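How I Planned the Money for Our First Robot Arm

In January I had to write a purchase plan for the first time in my life. Our workshop restores old ceramic and stone pieces, and we want a small arm with a gripper for sorting fragments into trays. I am a restorer and I knew little about such machines, so maybe my notes can help another beginner.

My first mistake was to look only at the price of the arm. The offer from Hagedorn looked very good until I read the second page. The fingers were not included, and the mounting plate also not. Drelta was more expensive at first sight, but they put everything in one sum.

My colleague Hannelore Schwerdtfeger told me to try the job in simulation before I sign anything. I did not want to spend on software, but she was right. We rented Vurkico for 818 euros and gave it a messy table with all kinds of things on it: a green bowl, a white bottle lying on its side, slabs with stone texture. After two evenings with it I understood that the shape of the fingers is more important for us than the reach of the arm.

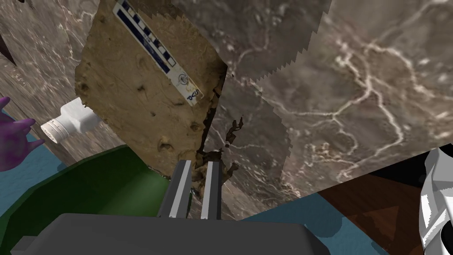
What I put in the budget now

The arm and controller are one line. The fingers are a separate line, 1342 euros, and this includes one spare pair. I also wrote down training, a stronger table and the yearly service, which I had forgotten completely in my first version. Prudavora offers service by the hour, and for a small workshop this seems to me the better choice.

Delivery takes 17 weeks, so I must order before the summer. I still wait for the answer from Drelta about the voltage of the controller.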